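Friday, January 27, 2023

## Lab visit: the Moradi folding software

Four of us from the Munbridge tooling group went to see Moradi's planning work. Nhi Đàm, who leads perception there, met us at the door and skipped the slides, which suited everyone.

The software is called Gustau. It takes wrist-camera video from handheld grippers, recovers the path of the tool, and trains a policy that outputs short chunks of motion. The current set has 1,382 demonstrations, all on clothing. Camera tracking was the first thing we asked about. Patterned bedding gives it plenty of features to hold on to — plain dark knits give it very few, so a sweater close to the lens is a hard case.

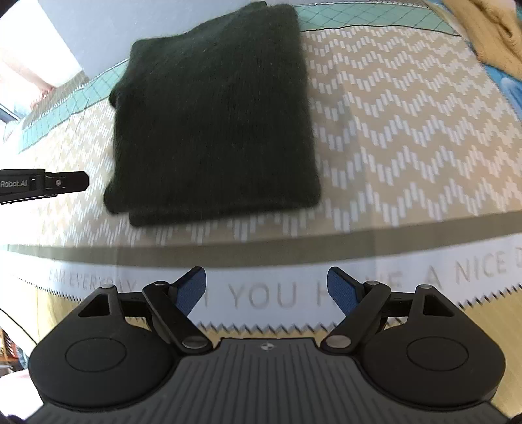
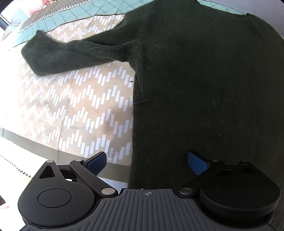 The planner replans every 20 steps. Nhi said they tried 60 in August and the arm kept reaching for where a sleeve had been. Shorter chunks fixed that but made the motion jerky, and they now blend the overlap between one chunk and the next.

I spent most of my time on the labeling tool. It marks each grasp from the finger opening and lets a person correct the start and end. Our own tool at Filton makes you scrub through the whole clip, and I'd like to copy theirs. Exports are plain files with one timestamp per row.

Left open: how they handle clips where tracking drops out. They threw away 39 last month by hand. Nhi will send the filter script when it's cleaned up.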